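**Ticket:** Wrong stories on the "Lu" show page
**Site:** Faltdale (main site and mobile)
**Component:** Kano, auto-tagging and topic pages
**Priority:** High, lowered to Normal after the first workaround
**Status:** Resolved, one item open

**Reported problem**

The topic page for the series *Lu* is showing stories that have no connection to the series. The top of the page at 9:40 AM carried a red carpet roundup for the film *Flollodov*, a divorce filing, two award predictions and a lunch interview with a pop singer. The only *Lu* story from this morning, the season renewal, was on the second page.

The reporter (entertainment desk) says the page was fine when she left last night. The publicity contact for the show has already written in to ask why the renewal is listed under someone else's divorce.

**Steps to reproduce**

1. Open the *Lu* topic page logged out.
2. Scroll through the first page of results.
3. Open any story that doesn't belong there.
4. View the tags at the foot of the story. The *Lu* tag is present with source "auto".

Expected: only stories tagged by an editor or matched on the full title.
Observed: any story containing certain unrelated words is tagged.

**9:55 AM, support**

Reproduced in two browsers and on the mobile site. The page returns 200 and there are no errors in the log. The topic query is correct: it asks for everything with the *Lu* tag and gets it. The fault is in the tags, so I'm moving this from Front End to Kano.

Purged the page cache anyway. No change, as expected.

**10:20 AM, support**

Pulled the tag history on five of the bad stories. All five were tagged in the same overnight run, including a casting rumor from July that had not been edited since it was published. So the run did not stop at new stories. It went back through the archive.

The bad stories have these words in them:

- "lunch" (the singer interview)
- "lucrative" (the divorce, in the line on the production deal)
- "lukewarm" (*Flollodov* roundup, quoting early reactions)
- "luxury" (both award pieces)

Kano is matching the title *Lu* as the start of a word.

**10:35 AM, entertainment desk**

Can you please just take the divorce story off the page while you look? It has the biggest photo and it is the first thing people see. Also the *Flollodov* page looks short to me. Is that the same thing?

**10:50 AM, support**

Removed the tag by hand from the divorce story. It came back within a few minutes. Kano re-tags on save, and removing a tag counts as a save.

Workaround: turned off auto-tagging for the *Lu* entity in Kano (Entities > Titles > Lu > Auto match = Off), then removed the tag again. It stayed off this time. Editors can still add the tag by hand. Please do so on all new *Lu* stories until further notice.

*Flollodov* page: checking separately. See the 1:15 PM entry.

**11:30 AM, support**

Count of stories with the *Lu* tag and source "auto": 2,431. Before last night the whole tag, hand and auto together, was a small fraction of that.

Cause of the overnight run: the match settings for titles were changed yesterday evening. The change log has the setting "Whole word only" going from On to Off at the group level, applied to all titles. Changing a group setting queues a full archive pass, which Kano runs overnight. The note on the change reads "so possessives get picked up on Flollodov."

That explains the intent. With whole word matching on, Kano was not tagging headlines such as "Flollodov's Ending Explained," as it treats the apostrophe as part of the word. Turning whole word matching off does fix the possessive. For a long and unusual title it has no side effects. For a title with two letters it matches a large part of the dictionary.

**11:45 AM, entertainment desk**

The change was ours. We were told in the spring to use the group setting and not to touch individual titles. Happy to do it differently if somebody writes down how.

**12:05 PM, support**

Understood. The spring guidance was about image rights labels, which are also set at group level, and the two got mixed together in the help page. I'll correct the help page under this ticket.

Set "Whole word only" back to On for the Titles group. Kano offered to queue a full archive pass and I declined. The pass adds tags and never removes them, so running it again would not clean anything up.

**12:40 PM, support**

Cleanup plan:

1. Export the list of story IDs with the *Lu* tag, source "auto", added in the overnight run.
2. Exclude stories where the title appears as a whole word in the headline or body, with or without a possessive.
3. Remove the tag from what is left, using the bulk tool with "Suppress save hooks" checked.
4. Rebuild the topic page.
5. Turn Auto match back on for *Lu*.

Step 2 is case sensitive on purpose. Surnames are a known problem here. Several performers share the surname Lu, and the export has stories about them that would pass the whole word test. I can't separate those by rule. They will go to the desk as a list.

**1:15 PM, support**

*Flollodov* page. This is a different fault. The page is short because it is filtered to "News" and most of the premiere coverage was filed as "Style" or "Video." The tags themselves are correct, including the possessives picked up overnight. Changed the filter to "All sections." The reporter confirms the page looks right now.

**2:10 PM, support**

First bulk run stopped early. The tool accepts a maximum of 2,000 IDs per job and ignores anything past that without a warning. It reported success. The leftover stories were still on the topic page, which is how I noticed.

Split the rest into a second job. Both jobs have completed.

Note for anyone repeating this: the limit applies to the lines in the file and not to unique stories. Remove the duplicates before uploading or you will use up the limit on repeats. The export writes one line per tag event, so a story that was saved twice overnight is in there twice.

**2:45 PM, support**

Rebuilt the topic page. The season renewal is at the top, followed by the trailer story and the recap index. No *Flollodov*, no divorce.

Still wrong on mobile. The mobile site keeps its own copy of topic lists for 12 hours. Requested a manual flush from the hosting queue.

**3:20 PM, support**

Mobile flush done. Both sites match.

Sent the surname list to the entertainment desk. For each story, either leave the tag (story is about the series) or remove it (story is about a person). If you remove it, please add the person's own tag so that Kano has something better to prefer next time.

**4:05 PM, entertainment desk**

List done. Most of them were people. Two were both: an interview with a performer named Lu who has a guest part in *Lu*. Left both tags on.

One question — when is auto-tagging back on for the show? We have the recap going up tonight and the overnight editor won't know to add it by hand.

**4:25 PM, support**

Back on now, with these settings on the title itself:

- Auto match: On
- Whole word only: On
- Case sensitive: On
- Minimum confidence: High
- Require context: On, with the network name and the word "series" as context terms

Tested with a draft that mentions lunch, luxury and a lukewarm reception, and has no mention of the show. No tag. Tested with a copy of the renewal story. Tagged correctly. Both drafts deleted.

For *Flollodov*, turned "Whole word only" Off on the title and left the group alone. A title setting overrides its group. Possessives are matching.

**4:50 PM, support**

Help page updated. The section on short titles now says the following:

- Change match settings on the title, never on the group.
- Any title under four letters needs Case sensitive and Require context.
- A title that is also a common surname needs both of those and a check by the desk in its first week.
- If Kano asks to queue an archive pass, choose No and open a ticket.

Filed a request with the Kano team for two changes: a warning when the bulk tool drops lines, and a preview of affected stories before a group setting is saved. The preview could be limited to the first 200 matches. That would have been enough to spot this one.

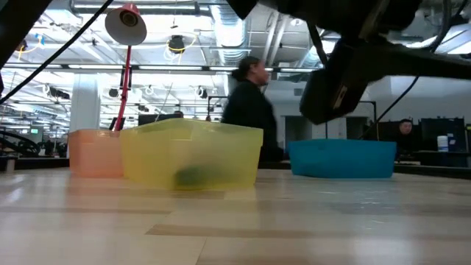
*Faltdale Web Support — log compiled for the entertainment desk*

**Open item:** the "More on this" box under older stories is built from tags at publish time and isn't refreshed by a topic rebuild. Stories published during the morning may still link to the *Lu* page from the box. Editors can clear it by opening the story and choosing Related > Rebuild. The divorce story and both award pieces have been done. The *Flollodov* roundup is locked for a video embed and will be rebuilt when the lock is released. This ticket stays open until then.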